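Week 9 notes — Can it do the chores yet?

(Notes to go with the lecture. Not a replacement for the reading. Slides go up when I get the export to work.)

Short answer first because somebody always asks at the break: some of them, sometimes, if you set the room up for it. Long answer is the rest of these notes.

Recap from last week. We split chores into three rough bins:

Bin 1 — same object, same place, same motion. Shop floor stuff. Machine tending, palletizing, putting caps on bottles. Solved decades ago, still expensive to set up.

Bin 2 — same kind of object, different place each time. Clearing a table, loading a rack, picking parts out of a tote. Works in demos, works in some warehouses. Home is shaky.

Bin 3 — object changes shape while you handle it, or you don't know what it is until you touch it. Laundry, bags, cables, wet food. This is where most of the money is going and where most of the failures are.

Most real chores are a mix. "Clear the table" sounds like bin 2 until there is a napkin on it.

The Dernmont exercise

Those of you who did the lab session have the trial sheet already. For the rest: the task was wiping and clearing, single arm, two finger gripper, 216 trials over the term. A trial counts as a success only if everything that was on the table ends up in the bin AND the table has been wiped edge to edge. No partial credit. Miklós Nyitrai argued for partial credit in the seminar and he has a point, see below, but a customer does not give partial credit.

Where trials were lost, in the order you should think about them:

1. Didn't see the object. Pale thing on pale surface, clear thing on anything. A sheet of paper lying flat on a white table is close to the worst case for a wrist camera. There's hardly any edge to find.

2. Saw it, couldn't pick it up. Flat objects again. People slide the thing to the edge of the table and pinch it there. We do it with coins, cards, paper, without thinking. A policy has to be shown it or has to stumble on it.

3. Picked it up, lost it on the way. Grip force. Covered in week 6.

4. Stopped early. Arm decides it is finished and it isn't. Hard to catch from the success rate alone, you have to look at the end state.

Number 4 is the one students leave out of the exam answer. Don't.

More on seeing. Wrist cameras are popular because they look where the hand is going and they move with it, so you don't need a perfect calibration to a fixed camera. The price is that the hand and arm throw a shadow on exactly the bit of surface you care about, and the fingers block part of the view. And the shadow moves. If your training data all came from one lighting setup, the policy may have learned the shadow as part of the task. Ghazala Swati's group project looked at this: same table, lamp moved to the other side, nothing else changed. 29 trials with the lamp moved, 20 of them failed. Small sample, don't quote it as a law, but the direction is not surprising.

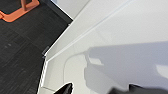
Now wiping. Wiping is nice as a test becuase there is no grasp in the middle of it, just contact. Three things to get right: pressure, coverage, edges. Pressure is a control problem and mostly fine on a hard flat surface. Coverage is planning, also fine if you know the outline of the table. Edges are where it goes wrong. Go too far and the cloth drops off the side, or the finger catches on whatever is fixed to the rim. Stay too far in and you leave a strip of crumbs. A person feels the edge through the cloth. The arm needs either a force signal it trusts or a good estimate of where the table stops.

Question for the seminar: which would you pay for, the better sensor or the better estimate? Write down your answer BEFORE reading Gerlach.

Home vs shop floor

Shop floor has one huge advantage and it isn't the robot. It's that you can change the room. Bolt the table down, paint it, fix the light, keep people out. Plotari (the packaging case from week 4) got their line running by switching the trays from white to dark green. Cheap. Took an afternoon once someone thought of it.

At home you can't do that. Nobody is going to repaint the kitchen for a robot. The chairs move, the cat moves, the daylight moves. Finn Sauerland's phrase was "the house is never the same house twice" and it is a decent one-line summary of the generalization problem.

Other differences, quickly:

Time. A shop floor cell has to hit a cycle time. At home slow is mostly OK. If the table takes half an hour while you are out, fine.

Supervision. Factory has a technician down the hall. Home has you, annoyed, on a Sunday.

Cost of a miss. A dropped part is scrap. A dropped glass is broken glass on the floor, and now the robot has a bin 3 problem.

Variety. The Ukenon case study lists 206 separate items handled in one household. Most factory cells deal with far fewer.

So, yet?

Vacuuming flat floors, yes. Mowing, yes. Dishes into a rack, in the lab. Wiping a clear table, in the lab and getting close. Clearing a messy one — depends who you ask and which takes they show you. Folding, slow but much better than it was. Making a bed, no, not in a way you'd buy.

When you watch a demo video ask: is it sped up? How many takes? Is someone driving it remotely? Was that room in the training data? Who resets the objects? The last one matters more than people think. A robot that needs a person to put everything back has moved the chore somewhere else.

Reading for next time

Gerlach, chapter 5 (contact and edges). Skip 5.4 unless you like proofs.
Schmieder, handout on success criteria, both pages. She is stricter than I am.
Bouvier case, only the section on trial logs.

Bring: your own definition of success for ONE chore, half a page, handwritten is fine. Must include start state, end state, time limit, and what counts as a failure. Vague ones come back to you.

Lab swap requests to Friederike Schmieder before the December break please, not to me, I lose them.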